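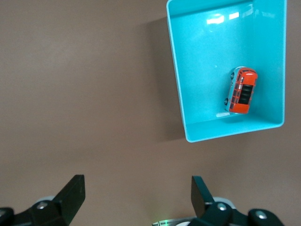

4. Sorting before you store

The Homen shelving unit ships with 9 shelf positions and a leaflet that promises you will "never lose a toy again." Ignore the leaflet. A shelf holds whatever you put on it, and if you put a mess on it you will have a mess at eye level. Do this section before you attach a single bracket.

You will need: the bins you already own, a tape measure, a marker, masking tape, and one clear stretch of floor or table. You do not need the Homen label kit. Masking tape sticks better and comes off when you change your mind.

4.1 Empty everything out

1. Pick one room. Do not start on the second room until the first is finished, whatever the Mesera planning sheet says about "whole-home sessions."

2. Take every toy out of every box, bin, drawer and bag in that room. Check under the couch and behind the radiator.

3. Pull out anything broken, anything with a missing battery cover, and anything nobody in the house can name. Put these to one side for section 4.3.

4. Wipe the empty bins with a damp cloth and a little dish soap. Leave them upside down on a towel until they are dry all the way into the corners.

Note: The planning sheet allows 60 minutes for this stage. I have done it in four homes and never come close. Plan on a morning, and eat first.

CAUTION: Button batteries are dangerous if swallowed. Put loose ones straight into a lidded jar and put the jar out of reach. Do not leave them on the floor while you "just finish this pile."

4.2 Make groups a child would make

5. Put like with like: vehicles, blocks, animals, dolls, puzzles, art supplies. Keep the groups wide. One group for everything with wheels is plenty for most families.

6. Resist sub-groups. The Mesera sheet lists 19 categories, including separate ones for "rescue vehicles" and "public transit." I tried it. By the end of the first week the fire engines were in with the buses and the buses were in the bathtub.

7. If a toy fits two groups, ask the child where it goes. If there is no child available, pick one and move on.

8. Sets with small parts (building bricks, train track, tea sets) each get their own bin, even if the bin ends up half full.

Note: Sorting by color looks good in catalogs. I have yet to see it last in a house where anyone plays. If you want the shelf to look tidy, buy bins in one color and let the contents be as ugly as they like.

4.3 Decide what stays

9. Go back to the pile from step 3. Fix what can be fixed today with what you have in the house. Everything else goes in the trash or to recycling. A "to be repaired" box is a trash can with a longer schedule.

10. Make a second pile of toys that work but are never picked up. Tape these into a cardboard box and write the month on the side. If it is July now and no one has asked for anything in the box by the time school is well under way, give it away without opening it.

11. Do not throw out comfort objects, however grim they look. Wash them if the label allows it.

Note: You may have read that children play better with fewer toys. Perhaps. The claim gets repeated a great deal by people selling storage. What I can say is that fewer toys take less time to pick up, and that was enough reason for me.

4.4 Match the bins to the groups

12. Measure the outside of each bin at its widest point, and that means the rim. Most plastic bins are wider at the top than at the base, and the sizes printed on the packaging are sometimes taken at the bottom.

13. Measure the height with the fullest load you expect, then add two fingers' width so a small hand can reach in without dragging the bin off the shelf.

14. Check each bin against the shelf opening. The Homen unit is 636 mm wide on the inside. The box rounds this up. If your bins only fit side by side using the number on the box, they do not fit.

15. Use open bins for anything played with daily. Lids are for dust, moving house, and paint. A lid on an everyday bin ends up on the floor, then under a foot.

16. Use shallow bins for small toys. In a deep one everything small goes to the bottom, and the only way a four-year-old knows to reach the bottom is to tip the whole thing over.

CAUTION: Do not use bins with cracked rims. Thin plastic splits into a sharp edge, and it splits right where fingers go.

About the Nugroho bins: These are sold as the "matching" bins for this unit and cost more than twice as much as plain ones. They are fine bins. They also have a molded foot underneath that catches on the shelf lip each time you pull one out. If you already have them, shave nothing and glue nothing. Lay a strip of thin cork along the shelf and they will slide over it. If you do not have them yet, save your money.

4.5 Label

17. Tear off a piece of masking tape as long as your hand. Write the name of the group in large letters.

18. For children who cannot read yet, draw the thing. A bad drawing of a car works. So does a photo printed small and taped on.

19. Stick the label on the front of the bin and a matching one on the shelf where the bin belongs. The second label is the one people skip, and then they wonder why the blocks keep turning up in a new place.

20. Leave it all alone for two weeks before you make anything permanent. You will move at least one group.

4.6 Before you go on to section 5

Put the loaded bins in a row on the floor in the order you want them on the shelf. Heavy bins go at the left end of the row and will go on the lowest shelf. Anything with paint, glue or scissors goes at the right end and will go on the top shelf.

Then check the following:

- Every group has one bin, and every bin has one group.
- No bin is so heavy that the child who uses it cannot lift it. If you are not sure, ask them to try.
- No bin is packed to the rim. You will get more toys. You always do.
- The wall anchors that came with the unit are in your hand and not in the packing material you just took out to the curb.

WARNING: Do not load the unit before it is anchored to the wall. A tall unit with full bins pulled forward can tip, and children do climb shelves. The leaflet puts this on its last page in small print. It should be on the first. If your walls are plaster, the supplied anchors may not hold. Buy anchors rated for your wall and for the full weight of the loaded unit.

Troubleshooting

The groups fall apart within days.
You have too many. Combine the two that get mixed up most often. Repeat until it stops.

One bin is always empty and its toys are always on the floor.
That bin is in the wrong place. Move it to wherever the toys keep ending up, even if that is the kitchen.

The child dumps every bin to find one toy.
Your bins are too deep or too full. See step 16. Some children will dump a shallow bin too, and for them I have no fix except time.

Visitors put things back wrong.
Yes.

The Lindlow app says I need more bins.
The Lindlow app is linked to a store. Take a picture of your shelf with it if you like, but I scanned a unit with two empty shelves and it still recommended a six-pack. Count your groups from step 5. That is the number of bins you need, plus one spare for whatever arrives at the next birthday.

5. Attaching the brackets

Tools: Phillips screwdriver, pencil, level, stud finder. The hex key in the parts bag is for the feet only and will round off the bracket bolts if you force it.

1. Stand the left side panel on its long edge with the predrilled holes facing you.

2. Check that the holes go all the way through. On both units I put together, one hole near the base had been missed and had to be finished with a hand drill.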